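Clulora Household Help: Kitchen and Tableware

Metal cups in a wire basket: which way up, and how to treat marks on the table

Posted by Naima El Ouafi, Feb 19, 2025

I am responsible for the tea corner in a shared building and should be grateful for advice on the storage of our metal cups. They are kept in a black wire mesh basket without a lid, which stands on a light wooden table. I should like to issue a short written instruction before the start of March.

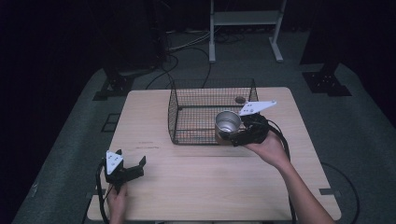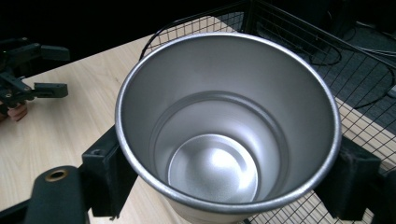

The metal cup, with the open wire basket in the first picture.

The cups have a rolled rim and, low down on the inside, a stepped ledge above the flat bottom. My first enquiry is whether they should be placed in the basket upright or upside down. My second concerns the table itself, which has two short reddish-brown smudges on its surface, left of the middle. I do not know what caused them. A seam runs across the table top and I am reluctant to apply a great deal of water near it.

Replies

Kristóf Kerekes
Cups of this kind should be dried fully by hand before they are put away. Particular attention should be given to the ledge, where a cloth laid flat across the bottom will not reach. Fold the cloth over one finger and follow the ring round once.

Once dry, the cups may be stored upside down. An open basket admits dust from above, and the mesh allows air to reach the inside of the cup from beneath. They should not be stacked one within another, as a cup with a step inside may grip the one placed in it. Small loose items are best kept elsewhere; I note a small round brown object towards the back of the basket in the first picture.

With regard to the table, please use a cloth that has been wrung out well, with one drop of washing-up liquid, and wipe along the grain. Dry the surface at once. Should the marks remain, the next step depends on whether the wood is oiled or varnished, and you have not stated which.

Lise Dhillon
Upside down. We have done so at Corkevberg for years without difficulty.

Tímea Deák
I concur with the first reply as to drying, but would advise against scouring pads on a satin finish of this type. Scratches will show and cannot readily be removed. A soft cloth is sufficient.

As regards the smudges, tea and rust can look much alike on pale wood. Kindly test any cleaning product on the underside of the table first and leave it overnight before proceeding. A folded tea towel beneath the basket would also protect the surface from the wire.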